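Mar 24, 2023

# Two hands, one table: a talk with the gripper tester at Wustano

The lead tester at Wustano has spent the whole spring on one question: which fingers should go on the company's next two-armed bench robot? Ask her about it and she lights up.

"I love this part," she says. "You bolt on a new pair and the robot has a whole new personality!"

Two kinds are in the running. The first is the Drivaline, a black pair that narrows toward the ends. The other, from Kordestani, is a soft fingertip in an orange skin tone, held on with straps and a bracket. She runs both through the same 202 small pickups, from coins to folded cloth, and she runs them side by side, one on each arm.

"Everybody wants to see the soft one first, because it looks like a finger," she says, laughing. "Then they see the black ones pick up a washer and they go quiet."

Her favorite view is from the wrist camera. It sits close behind the black fingers, so they loom large and a little blurry, and the other hand shows up small and sharp in the far corner. She checks that view over the bare white table before every run (she's a bit of a stickler), looking for how wide the fingers open and how much tabletop is left between them.

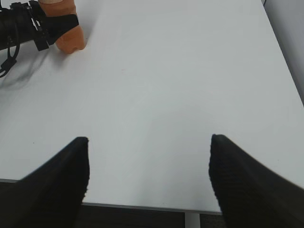 ## What the soft tip is good at

Cloth, mostly. And anything round. "It gives a little when it touches down, and I can come in at a sloppy angle and still get the grab," she says. Out of 8 grapes, it set down 7 without a mark, and she's still happy about that.

The catch is the cable. It likes to loop out to the side, and she has rerouted it more times than she'd care to admit.

## And the controller?

Both arms run on a Taltau box, which she picked in October after a long fight with an older one. The new one lets her swap grip settings between runs without a restart. "I used to go make coffee," she says. "Now I just keep going."

Next up is a wear test, 2000 closes for each hand, and she has already cleared the table for it.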